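Notes pour l'intervention : « Superviser à plusieurs : ce que le groupe fait au thérapeute »

Ouverture (ne pas lire, regarder la salle)

Bonsoir à toutes et à tous. Je suis vraiment ravie d'être là, parce que la supervision de groupe me passionne depuis ma première année d'exercice et qu'on m'offre rarement une heure entière pour en parler ! Dire un mot de mon parcours : psychologue en libéral, puis superviseuse au centre Brindeo, où j'anime 2 groupes.

Partir de l'histoire de Tihomir Kneževič (il m'a donné son accord). Jeune praticien, il arrive un soir avec une situation qu'il juge « sans intérêt ». Une patiente toujours ponctuelle, toujours aimable. Il raconte, et au bout de dix minutes tout le groupe bâille. Laisser un silence ici. C'est cet ennui partagé qui nous a mis sur la piste : que faisait-on tous de la colère que cette dame ne montrait jamais ?

Enchaîner sur le cadre. Chez nous, une séance dure 125 minutes, pause comprise. Une personne présente, les autres écoutent sans prendre de notes. Les questions viennent après, et je demande qu'elles portent d'abord sur ce que le thérapeute a ressenti. Au début ça agace (moi la première, quand j'étais de l'autre côté !), puis on y prend goût.
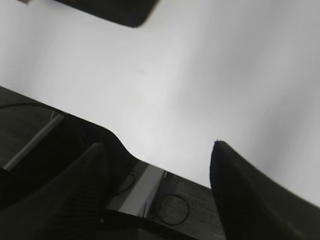

Passer ensuite aux résistances. La peur d'être jugé par ses pairs, bien sûr, mais aussi l'envie de briller, dont on parle moins. Citer Keir Drummond, mon ancien superviseur : « Apporte-moi la séance que tu aurais préféré oublier. » Je la répète à chaque nouveau groupe, elle fait rire et elle détend.

Si quelqu'un demande pour la visio : oui, un des groupes de Brindeo travaille à distance depuis mars. Les silences y sont plus difficiles à tenir, les regards aussi, mais des collègues isolés à la campagne ont enfin une place. J'y crois beaucoup.

Exercice en binômes, cinq minutes chacun. Consigne : raconter un moment de flottement avec un patient, sans l'expliquer. L'autre dit seulement ce que cela lui fait. Rappeler la confidentialité avant de lancer, changer prénoms et métiers.

Retour en grand groupe, prendre trois ou quatre réactions, pas davantage, sinon on déborde sur les questions.

Penser à annoncer : inscriptions au prochain groupe ouvertes jusqu'au 15 décembre, feuille à l'entrée. Bibliographie à demander par courriel.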